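《伊斯塔诺渡口》(Istano)是一款双人兵棋,讲的是两个虚构的河谷国家为了争夺一座渡口打的一场秋季战役。北岸叫洛维亚(Lovia),南岸叫祖克赛德(Zurkside),出版方是小厂牌 Vaughan。这个条目基本上是我一个人在写,我玩这游戏玩了很多年,所以口气可能不太像百科,大家将就着看吧,有错就去讨论页骂我!

背景

规则书开头有整整一页的历史设定,写得挺认真:洛维亚想赶在结冰之前过河,祖克赛德兵少,但是桥和高地都在自己手里。游戏从 11 月的第一周开始,每回合代表三天。到后半段会出现“浮冰”事件,渡船不能用,已经过河的部队就得靠南岸抢来的粮食过日子。我第一次玩洛维亚就是死在这里的,过去了一大半人,然后看着他们一格一格地断补给……

配件

盒子里有一张折叠地图、63 个算子、一本规则书、一张战斗结果表和两颗六面骰。地图用的是区域制,没有六角格,每个区域印着地形和容量。算子正面满员,背面减员。首版的算子切得有点偏,掰的时候最好拿小刀划一下角,不然纸皮会跟着撕起来。

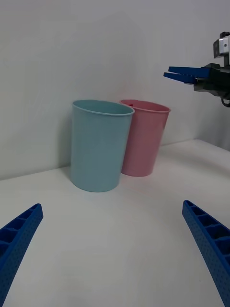 指挥算子的抽取是这游戏的核心。每回合开始,双方把自己的指挥算子各放进一个不透明的容器里,然后轮流盲抽,抽到谁,谁麾下的部队才能动。盒子里没配抽取袋,规则书只说“任选容器”,所以各家有各家的办法,我自己偏爱用杯子,一蓝一粉两只并排放的那种塑料杯就很好使,口朝上,颜色分得清,洛维亚用浅蓝,祖克赛德用粉色,谁也不会摸错。要说明一下,这个配色是我们这边的习惯,规则里没有。

“休整”算子也要一起放进去。抽到休整,本方这一轮直接结束,剩下没抽的将领全部干瞪眼。有人特别讨厌这个设计,觉得太看脸,我倒是很喜欢,因为你永远不敢把最要紧的进攻拖到最后。

战斗

进攻方先宣布主攻区域,再算兵力差,掷两颗骰子查表。渡河进攻要左移两列,高地再左移一列,叠起来相当惨。所以洛维亚正面强攻主渡口基本是白送,常见的打法是在上游佯动,

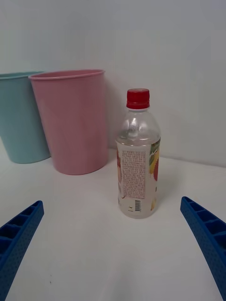 逼祖克赛德把预备队调过去,再从下游的芦苇滩偷渡。芦苇滩一次只能过一个单位,慢得要命,可是守方在那里没有高地修正,只要站稳一个区域,后面就可以架浮桥了。

撤退规则有个地方老是有人弄错:撤退的单位不能进入已经满员的区域,没地方退就减员,并不是直接消灭。论坛上为这事吵过好几次,后来 Vaughan 出的勘误把例子重写了一遍,算是吵完了。

补给

补给线从己方仓库沿道路往外数,一次断掉不要紧,算子横过来放就行;连着第二回合还断着,就翻面减员。祖克赛德的仓库在地图边上,很安全。洛维亚的仓库都在北岸,所有东西都得过河,浮桥一丢全线抓瞎。也就是说洛维亚打得越顺,心里越慌(我是真的慌,每次都想多留一个营看桥)。 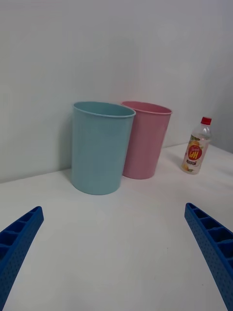 骑兵可以绕过一个敌方控制区去切道路,不过切完了自己也得有路回家。新手祖克赛德玩家特别爱把两个骑兵都扔出去,一回合很爽,下一回合就没了。建议留一个在城里。

版本

首版印了 500 套,地图是哑光纸。第二版印了 1,000 套,地图换成硬板,战斗表印到了地图边上,终于不用来回翻了。两版的算子数值一样,只有祖克赛德的近卫营移动力从四改成三,拿老版的朋友照着勘误改就行。第二版还多了一个短剧本,只打最后四个回合,开局洛维亚已经有一座桥,适合晚上没什么时间的时候摆一局。

平衡性

这个问题我被问过太多遍了。按我的感觉,双方都是新手的话祖克赛德占便宜,守着高地不动就能混到天黑;双方都熟的话洛维亚稍微好一点,因为佯攻的花样实在太多。

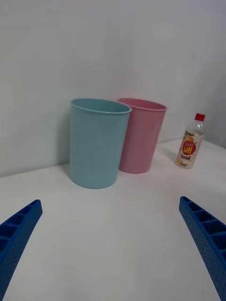
阅读时间:2 分钟

比较流行的竞标办法是拿胜利点来叫价,想玩洛维亚的人出点数给对手,最后一回合结算时扣掉。我们一般叫到一点或者两点就停了。还有一种房规是祖克赛德开局可以多放一个哨所,我试过,感觉主渡口变得更难啃,游戏反而闷了,不太推荐。

单人玩法

规则书里没有正式的单人规则,但是有盲抽机制垫底,左右手互搏其实挺舒服的,你自己也不知道下一个动的是谁。要注意佯攻标记在单人局里没意义,直接拿掉,换成掷骰:一到三为真,四到六为假。短剧本用这个办法玩特别顺,长剧本到浮冰以后要记的东西有点多,我通常会拿张纸把断补给的单位写下来。

相关条目
区域制兵棋
算子盲抽机制
补给线(兵棋术语)
Vaughan 出版目录
《伊斯塔诺渡口》勘误汇总

最后编辑:2025年6月24日 | 联系我们 | 版权声明 | 返回顶部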